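Build diary, kitchen arm

March 31, 2023

Started at the wrist. The new finger mounts have been sitting on the bench since the weekend and I wanted them on before I touched the software again. Four screws per side, the short ones, with a drop of the medium thread locker on each. The left mount went on flush. The right one rocked on its pad until I took a file to the inner corner, where the print had lifted slightly off the bed. Ten minutes of filing, then flush. I should reprint it properly with a brim, but it holds.

Checked the closing line with feeler gauges. At the tips the fingers meet evenly across the full width. Further back there is a gap that widens toward the palm, which is intended, since the linkage flexes under load and the gap closes up when it does. Last version had it the other way around and everything thin squirted out the front.

Homing was off afterward, as expected. The gripper finds zero by closing until the current rises, and the threshold I had saved belonged to the old fingers. Reset it, ran the homing routine 40 times in a row and logged the encoder value at each stop. Spread of 6 counts from lowest to highest. The old mounts gave me 11, so the stiffer geometry is doing something, though part of that could be the fresh grease in the slide. I changed two things at once and can't separate them now. Noted for next time.

Moved on to the wrist camera. The bracket is the same as before but the fingers are longer, and they now come further up into the view. I considered tilting the camera up a few degrees to get them out of the way. Decided against it. The tips need to be visible at all openings or I have nothing to check the calibration against, and I would sooner lose the bottom corners to finger than lose sight of the tips. Redid the hand-eye calibration with the printed checkerboard taped to a cutting board. Residual came down after I threw out three poses where the board was nearly edge-on. I keep including those and I keep throwing them out. Added a check to the script that rejects any pose past a set angle, so that should be the last time.

Exposure is still unsolved. The kitchen gets strong light on the sink side and the auto exposure picks a value that suits the basin and lets everything behind it go white. Fixing the exposure by hand works for one hour of the day. I also get blur in the upper part of the view when the wrist is moving. A shorter shutter would cut it down but then the basin goes too dark to separate gray things from gray steel. For now the arm stops and waits 200 milliseconds before any capture that feeds the detector. Ugly, and it adds up over a full sink, but the detections are steadier.

Lunch. Anong Bunnag came by to return the torque driver and stayed to look at the cable routing. She doesn't like that I have power and data in the same sleeve past the elbow. She is probably correct. I have seen the camera drop off the bus a few times and it has always been while the shoulder motor was pulling hard. She suggested running the data line outside the sleeve for a day, taped, before buying anything shielded. Cheap to try. I pulled it out and taped it at four points. No dropouts for the rest of the afternoon, but I was also moving more slowly, so I don't count it as proof.

She also asked why I still use the Clamirix controller board when the Plovach one has current sensing on every channel. The answer is that the Clamirix is already in there, the code for it works, and the wiring took me most of October. If it dies I will switch. The gripper is the only axis where I care about current, and that one has its own sensor.

Afternoon was grasp definitions. I have been treating everything in the sink as either a rim grasp or a top grasp. Rim grasp means one finger inside the vessel, one outside, approach along the wall. Top grasp means straight down, fingers on either side. Bowls are rim, sponges are top. Spoons are the problem. A spoon flat on the basin floor gives the fingers almost nothing to close on at the handle, and the tips are squared off, so to get under it they have to touch steel. Touching steel at speed trips the collision stop. Touching slowly is fine but the approach height has to be right to within less than the detector can promise.

What I wrote today is a guarded descent. The arm comes down over the handle at normal speed to a set clearance, then creeps until the wrist sees a small rise in force, backs off slightly, and only then closes. The code is short. Most of the time went into the filter on the force reading, which is noisy enough on this arm that a raw threshold fires in free air. A plain moving average fixed the false triggers and introduced a delay, and the delay means the tips press harder than I want before the stop registers. Halved the creep speed to compensate. It is now quite slow. I will leave it until I have something that works end to end and tune it then.

Second problem is the basin itself. Brushed steel reflects whatever is in it, and the detector occasionally reports a second sponge on the wall of the sink, upside down. Crude fix: I measured the inner outline of the basin and discard anything whose estimated center falls outside the floor polygon. The rim is easy to register against on account of the red and white tile trim, which has better contrast than anything else on that counter. I used the trim along the back edge as the reference line. It needs both ends visible to give a good angle, so the home pose for registration is higher than the home pose for grasping, and there is a move between them that I would like to eliminate.

Third, the drain. It is a dark round hole and the detector likes to call it a bottle cap or the mouth of a cup. I masked it by position once the basin is registered. This also masks any real object sitting directly over the drain, and I don't have an answer for that beyond nudging things off it first, which is a behavior I haven't written.

I went back and forth on whether to add a class for small plastic parts – lids, caps, little cups – or to leave them as unknown and let the top grasp handle them. Left them as unknown. The label makes no difference to what the arm does, and each new class costs me an evening of drawing outlines. If I ever want it to sort, that will change. The old Vutdale label set had a separate class for every sort of lid and I never once used the distinction.

Bowls placed side by side are a separate matter. When two rims overlap in the view, the rim fit grabs an arc from each and produces an ellipse belonging to neither. I tried splitting by color first and fitting second. This works for a bright bowl next to a dark one and will not work for two of the same set. Good enough to keep going. The glossy ones have a highlight on the inside that breaks the color mask into pieces, so there is a closing step before the fit, with a kernel size I picked by eye.

Parts to order: thread inserts, the short screws (down to the last few), a shielded cable if the taped one behaves for a week, and two more of the flat springs from Crenshaw, who only ship on certain days and whose packing slip never matches the box. Also need rubber for the tips. The bare printed surface has a slight texture which grips dry plastic well enough, but I don't expect much from it with soap involved.

Left for tomorrow: reprint the right mount with a brim. Log force and encoder together on one clock, since at the moment the two files have different time bases and I line them up by hand. Write the nudge. Find out why the gripper opens to its full width on startup before homing, which is harmless over the bench and less so next to crockery. Go through the startup sequence with the logic analyzer if reading the code doesn't explain it.

Shut down with the arm in its parked pose, brake on, supply off at the wall. Backed up the calibration files and the new descent code under today's tag. The old threshold values are in the same folder with the suffix changed, in case the fingers have to come off again.
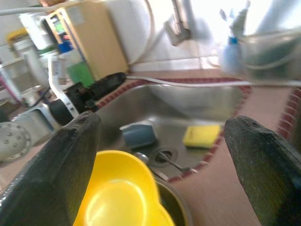 Page last changed: March 2023, build diary section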